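Kaldale perry

80 shares · 11 comments

Kaldale perry is a lightly sparkling drink made from the fermented juice of pears grown in and near the Kaldale valley. It is pale gold, dry to medium-dry, and a little cloudy when it comes straight from the barrel, which is how most people in the valley like it best. Outside Kaldale it is mostly known from the Perry Days, the autumn tasting fair held in the market town of Brarnar, but it has been an everyday farmhouse drink for far longer than there has been a fair to pour it at.

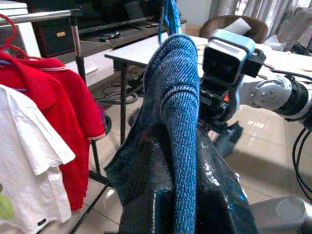
Photo: Kaldale Perry Pages

The pears

Perry pears are small, hard, and so sharp that a bite of one will dry your mouth out for the rest of the afternoon. That sharpness comes from tannin, the same thing that gives strong tea its grip, and it softens into something quite lovely once the juice has fermented. The main variety in the valley is the Flarkeck, named for the hillside village where the oldest orchards stand. Flarkeck trees are slow to get going and then very hard to stop: one may take many years to give a decent crop, and after that it can go on bearing for well over 100 years. Many of the trees still picked today were planted by people whose great-grandchildren now do the shaking and gathering.

A second variety, the Hourani, is rounder and sweeter and ripens later. It is seldom pressed by itself, as the drink it makes tends to be soft and a bit plain, but a share of it is blended into most Kaldale perries to round off the edges. Under the customs of the valley, a bottle sold simply as "Kaldale perry" should be at least 80 percent Flarkeck juice, with Hourani or seedling pears making up the rest.

How it is made

The fruit is left to fall, or helped along with a long pole, and gathered from the grass in October. It is then rested in heaps for a few days before milling. Makers disagree, warmly and at length, over how many days are right. Flarkeck pears ripen from the core outward and can look perfect on the outside when they are already brown in the middle, so the resting has to be watched closely.

After milling, the pulp stands overnight in open tubs. This step is skipped by many cider makers, who have no need of it, but in perry it lets some of the harsher tannin drop out before pressing. The juice then goes into oak barrels or, more and more these days, steel tanks, and ferments slowly through the winter on the yeasts that came in with the fruit. By April it is usually clear enough to taste, and by May a good part of it has gone into bottles, where a last gentle fermentation gives the drink its fine bubbles.

Pears contain a kind of sugar called sorbitol that yeast cannot use, and for this reason even a fully fermented perry keeps a touch of sweetness. It also explains the old valley advice to go easy on the second jug.
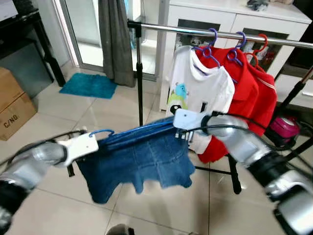 Denim on a blue hanger at a freestanding clothes rack.

Perry Days

The Perry Days take place each October in the covered market at Brarnar. The fair began as a one-morning affair at which growers from Flarkeck and the lower farms swapped jugs and argued about them, and it has since grown to fill a long weekend, with around 80 perries on the tables in a good year. Visitors buy a small glass at the door and carry it from stall to stall. Food is a big part of the pleasure, especially the flat onion tarts sold warm from the baking sheet, the valley's crumbly sheep's cheese, and a dark pear cake made with the pulp left over from pressing.

There is a judging, held early on the first morning before the doors open, with classes for still, sparkling, and blended perry. The winning barrel is opened to everyone at noon and rarely lasts until supper.

Serving and keeping

Kaldale perry is served cool but never icy, in short, wide glasses. It goes well with pork, mild cheese, and anything with a buttery crust. Most bottles are best within two years, though a tannic Flarkeck from a dry summer can keep longer.

See also: Cider; Orchards of Kaldale; Brarnar market

Comments (showing 3 of 11)

guest: My grandmother always said three days in the heap and not an hour more. Glad to see the heaps get a mention!

orchardgate: Does anyone graft Flarkeck for sale? I have room for two trees and plenty of patience.

guest: The onion tarts are worth the drive all by themselves. Go before lunch, they run out.

We use cookies to remember your reading preferences. Accept | Manage settings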